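Setting Up a Self-Serve Drinks Table
Handout 4, Front-of-House Basics
Hirura School of Catering, May intake

Bring this sheet to the practical. The copies on the shelf are for people who forgot theirs, and there are never enough of them, so please don't be that person twice.

1. What the table is for

A drinks table has one job. A guest walks up, finds a cup, fills it, and leaves before the next guest gets annoyed. Most of what goes wrong at a drinks table comes from somebody trying to give it a second job, such as holding the raffle prizes or showing off a fern.

When we worked the open evening at Gondel, the table had a fern, a guest book, a bowl of wrapped mints and a stack of brochures. The coffee was behind the fern. We got two complaints in writing and a good many more in facial expressions.

Start from a bare surface and put the first cup down by itself. Look at it from the guest's side. If you can't see it easily now, you won't see it once the urns, the milk and the sugar have moved in. Dark on light is the easiest pairing to spot from across a room, and a black cup on a white tabletop is hard to miss even for a guest who hasn't had any coffee yet. 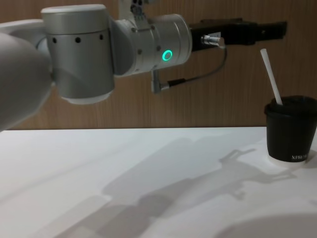
2. Choosing the cup

For the practical we use paper cups. China is covered in Handout 8, along with chipped rims and the correct way to carry a tray you have overloaded.

Points to check before you order:

Size. A small cup means more trips back to the table and a longer line. A large cup means half a cup of cold coffee left on every windowsill in the building. Most daytime events do fine in the middle.

Wall. Single-wall cups are cheap and get hot in the hand. Guests then take a second cup to put around the first, and you have saved no money at all. Double-wall cups cost more and get used one at a time.

Lids. If guests will be walking anywhere with carpet, offer lids. Test one on the cup before the event. Lids and cups from different suppliers will look like a match right up to the moment somebody tips one.

Color. White shows every drip. Black hides drips but makes it harder to judge how far up the coffee has come, especially in a dim room. Tell your pourers to stop sooner than they think they should.
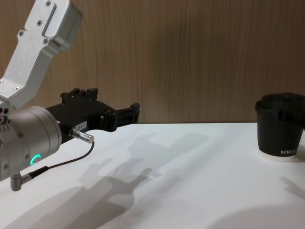
Black paper cup on a white top, wood-grain panel behind.

3. Where things go

Work out which way the line will move and lay the table in that order: cups, coffee, tea, milk, sugar, stirrers, trash. The cups go first. This sounds too obvious to print, but at the Dranolberg lunch they went last, and guests had to walk the length of the table and then come back against the traffic. We still get asked about it.

Leave elbow room between stations. A hand's width is fine for sugar. An urn needs more, because people stand there longer and tend to have conversations at it.

Keep anything hot away from the front edge. Keep anything light, napkins above all, away from the door.

If the table is against a wall, guests can only come at it from one side, and you should plan for half the speed. Pull it out if you have the space. If you don't, set out two smaller runs, one at each end, and let people sort themselves out.

4. The surface

Tablecloths are the usual cause of arguments in this course. A cloth covers an ugly table, hides the spare boxes underneath, and catches on belts. A bare top wipes down in seconds and gives you nowhere to hide anything, so the boxes have to go back to the van like they should have in the first place. Before you reach for a cloth, see what the room is already doing for you. A plain white top with warm brown paneling behind it looks finished without one, and the straight back edge gives you something to line the urns up against. 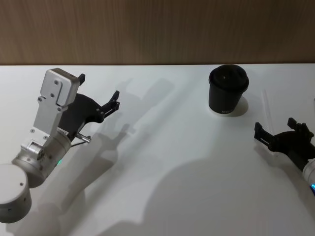
Wiping down is the part of the job everyone agrees to and then drifts away from. Assign it. One person, one cloth, a pass along the whole table every few minutes while the line is moving. Pale tops need it most: on a white one like this, a single ring of coffee shows from the far side of the room, and a black cup standing near it only draws the eye over. Lift the cups when you wipe. Going around them leaves a neat set of circles that you will have to explain to me later.

5. For the practical

Work in groups of 3. Each group lays one table for the Li reception, using the order in section 3, and then swaps with another group and tries to get a drink from theirs. Write down every point where you had to stop, reach across, or ask somebody. Doors open at 2, so be laid and wiped before then.

Aprons on, hair back, phones in the lockers. Ferns stay in the hallway.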